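Filed under: Work with us / Paid studies / Retail
14 comments

CALL FOR PARTICIPANTS: shelf straighteners, skeptics preferred

Todon is looking for 18 people to spend three weeks tidying drinks shelves and telling us whether it makes any difference. We have our doubts, and we would like to hire people who have some too.

The background is short. Every grocery chain we have worked with believes in facing, which in plain words is pulling the bottles and cartons up to the front edge of the shelf, labels out, so the shelf looks full even when it isn't. Trade magazines are certain it raises sales. Consultants are even more certain, and they charge for it. When we went looking for the evidence we found a slide deck from a store fixture company (you can guess what it sold), a survey of store managers who were asked whether tidy shelves were good, and a great many articles quoting the survey.

A good share of staff time goes into this. At Stullero, the small grocery chain paying for this study, the morning crew starts on drinks before the doors open and is often back in the same aisle by lunch. The chain would like to know if that second pass is worth anyone's wages. So would the morning crew.

What you would be doing

You will be given one stretch of the juice aisle and a sheet telling you how to leave it. On some days the sheet will say to face everything up and close the gaps. On others it will say to fix the price tags and leave the products alone. On a few it will say to do nothing at all, and you will be paid the same for that, though you still have to show up and fill in the log.

The work is hands-on and dull in the way all shelf work is dull. You will slide one-liter cartons forward, turn the ones facing sideways, check that the tag on the rail belongs to the thing sitting over it, and write down what you moved. Cartons are easy. Big bottles on a top shelf are harder on the shoulders than people expect, and anyone who says otherwise has done it for ten minutes.
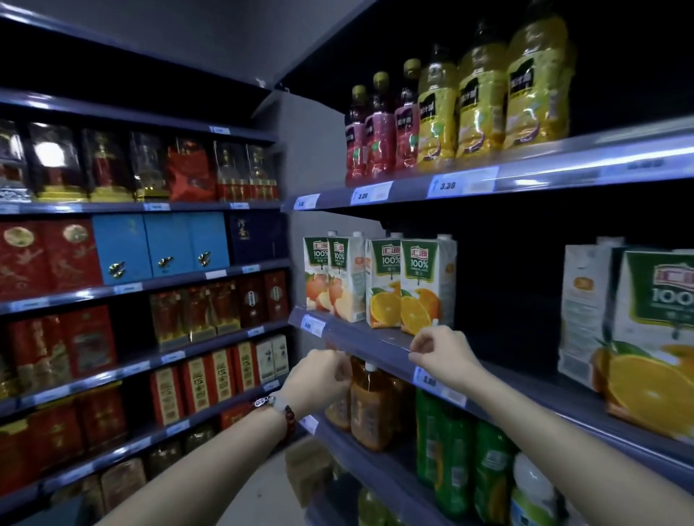

Price tags deserve a word of their own. Our private suspicion is that a tag in the wrong place costs a store more than an untidy row ever will, in arguments at the register if nothing else. We can't prove it yet. Tags slide along the rail, shoppers bump them, and a product that sells out gets covered over by its neighbor while its tag stays put. Part of your log is for tags only, and we would ask you to be fussy about it.

Gaps are the other thing. The usual advice is to spread what you have so there is never an empty stretch. Some of us think a gap tells a shopper that other people are buying the stuff. Others think it says the store can't keep up. Both camps are guessing, and one of them has been guessing loudly since April.

Time and pay

Each session runs 50 minutes, and you will do one in the morning and one in the early evening, five days a week, for the full three weeks. Yes, the break in between is annoying. We tried to design around it and couldn't, as the evening rush is when the shelves take their beating.

The fee is 3000 for the three weeks, paid in two halves in local currency. There is no bonus for finishing early, no prize drawing, and no "exposure." If you drop out in the middle you keep the first half once you have reached the halfway point. Before that we pay by the session.

Who we want

You should be 18 or older, able to reach a top shelf without climbing on the lower ones, and comfortable on your feet. You don't need retail experience. If you have it, good, but please be ready to follow a sheet you disagree with. Former shelf stackers tend to "fix" things on the do-nothing days, and it ruined a good part of our first trial at the Mosquera branch.

Legible handwriting matters more than you would think. The logs are on paper - we gave the tablet version a fair try and the crews hated it.

We are less interested in people who already know the answer. If your application tells us that presentation is everything, we will thank you and move on. The same goes for anyone who is sure it's all nonsense.

What we can't promise

We can't promise that the study will find anything. It covers 356 products in one part of a few stores, over a short stretch of the year, and juice is not soup. A hot week could swamp the whole result. The chain has agreed in writing that we may publish whatever comes out, including nothing, and we would not have taken the job otherwise.

We also can't promise you a job afterward. Two people from the first trial were offered shifts and one said yes. That is the full record.

Clothing and practical stuff

Wear closed shoes. Short or pushed-up sleeves are best, as loose cuffs catch on the tag rails. Jewelry is your own business as far as we are concerned, but the store will not replace anything that breaks or ends up behind the bottom shelf. Aprons are supplied. Gloves are available if you want them, though most people find they make the tags impossible.

Shoppers will assume you work there. Tell them where the eggs are if you know, send them to the desk if you don't, and mark the interruption in the log.

How to apply

Write us half a page, no more, and skip the cover letter. Say which of the two daily sessions would be harder for you to make, and describe one thing you were told at a job that you never quite believed. Drop it in the box at the Satanholm branch, by the customer desk, or send it through the contact form on this site. We read everything, and slowly. Expect an answer within two weeks, including if it's a no.

One session of training is held at Satanholm before the start, at 7 a.m., and it is paid at the same rate as the rest. Bring a pen that works.

Shared 41 times
Contact | Paid studies | Privacy | © Todon | Back to top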